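On Keeping a Household Paint Record
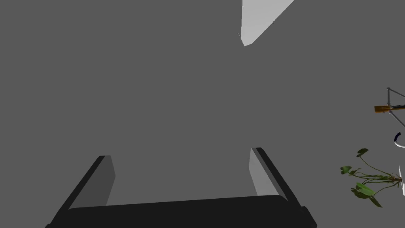
Medium gray, with a paler gray toward the top.

It has been the practice of this household to keep a written record of every paint color used in the house at Flandlow. The record was begun in July, when the upstairs hall required repair and the original shade could not be identified. A sample was taken to the shop in Pasallow, where Refugio Camacho offered three grays, all of them close and none of them correct. The entire hall was repainted at a cost of 200 dollars.

Each entry now gives the room, the name and number of the color, the finish, and the amount left over. Readers are advised to record the finish with particular care. A patch of eggshell on a flat wall remains visible from the side, even where the color is exact.

The record stands at 19 entries. Zoia Marchuk has kindly asked whether it might be shared in printed form. There are no plans to do so at present, although the layout of the page may be copied freely.

Leftover paint is stored indoors during the winter months. The cans from the back porch were lost to frost before this rule was adopted.

Recent Posts
Washing Interior Walls Before Painting
A Visit to the Chornovol Tile Yard
Storing Brushes Between Coats
Notes on the Porch Ceiling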